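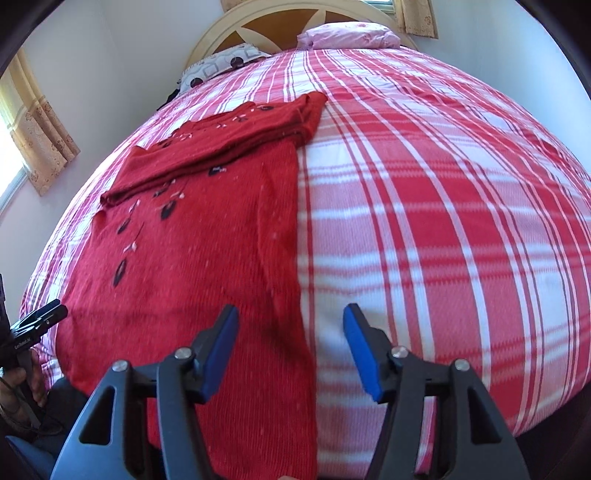 Kurkero Wool & Knit Wash

Unscented or Cedar
Small bottle or big refill pouch
In stock, ships from our shop

I've been selling yarn and knitwear supplies long enough to have ruined a fair number of sweaters, and most of them died in the wash. I felted a cardigan my sister knit for me (she still brings it up at dinner). So when people ask me which wash to buy, I have opinions, and this is the one I keep under my own sink.

Kurkero is a no-rinse liquid wash for sweaters, scarves, socks, shawls, blankets, pretty much anything knitted that you'd be sad to lose. You put a little in a basin of cool water, push the sweater under, walk away for a while, then squeeze the water out and lay it flat. If you like to rinse, go ahead and rinse! I do when I've been heavy-handed with the bottle. It won't hurt anything.

What I like about it

It doesn't foam up much. That bothered me the first time, I kept wanting to add more, and please don't. A capful does a big sweater. The unscented one really has no smell at all, and the cedar is quiet, more like the inside of a drawer than a candle store. It also doesn't leave that slightly sticky feel I used to get from the old Brastumix flakes, which I carried for years and finally let go.

It's fine for cotton and acrylic knits too. You don't need a special wash for acrylic, to be fair, but if everything's going in the same basin I'm not going to make you buy a second bottle.

How I use it

Fill a sink or basin with cool water and add one capful. Small things like mittens or a hat want about half that.

Turn the sweater inside out if it pills easily. Push it down gently until it's soaked and leave it for 20 minutes or so. No rubbing, no swishing around.

Lift it out with both hands underneath – a heavy wet sweater hanging by its shoulders will come out of this a dress. Squeeze, roll it in a towel, lean on the towel, and lay it flat with the sleeves where you want them. Ribbing in particular will dry in whatever shape you leave it, so pat the cuffs and hem in narrow if you like them snug.

Reds and other strong colors: wash them alone the first time or two. Wet a hidden bit of the hem, press it on a white cloth and see what comes off. I'd also skip drying anything red on your good bedding until you've done that. Put a towel down.
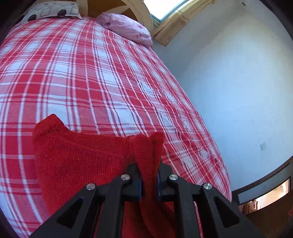 Red ribbed knit and plaid bedding.

About lint and pills

I get asked this a lot, so I'll put it on the page. A wash won't take pills off. It'll loosen some of the pale fluff that dark and bright knits collect, but the rest is a job for a comb or a lint brush once the sweater is completely dry. I use the Jaswood comb, and you'll find it over in Tools. Go in one direction, with a light hand, and hold the fabric flat with your other palm. On ribs, follow the ribs. Going across them is how you catch a loop.

Fabric shavers are okay on the smooth stuff. I wouldn't take one near cables or anything with a fuzzy halo.

Which size?

The small bottle is plenty if you wash your sweaters at the end of the season and that's it. If you knit and block a lot, get the pouch, because you'll be back for it anyway. The pouch doesn't have a cap measure, so hang on to your bottle and refill that. We had a run on pouches last December and I couldn't get more for weeks, so if you're shopping for gifts, a bit early is good.

Good to know

Not for leather trim or suede patches. Take those to a cleaner.
Keep it somewhere that doesn't freeze. It goes cloudy in the cold and clears up again at room temperature, give it a shake.
Okay for silk blends in my experience, but test the hem first.
Not meant for the washing machine, though Giang Đoàn at our front counter runs hers on the wool cycle and has had no trouble. I'm too chicken.

From customers

"Bought this for my grandmother's blanket and was scared to death the whole time. It came out soft and the same size. Would have liked a bigger cap." – Éabha Duggan

"Cedar is nice, but my husband says he can't smell it. Does the job on my ski socks." – Tươi Lã

"Good wash. My pouch leaked a little at the corner and they sent another one without any fuss." – Marius Nistor

Shipping and returns

Bottles go out in a padded box and pouches get a second bag around them (see Marius above, sorry again). Unopened bottles can come back any time within a month. If you opened it and hate the cedar, write to me and I'll swap it for the unscented.

Goes well with: Jaswood sweater comb, Kauppinen flat drying rack, cotton blocking towels

Page updated 2022-06-27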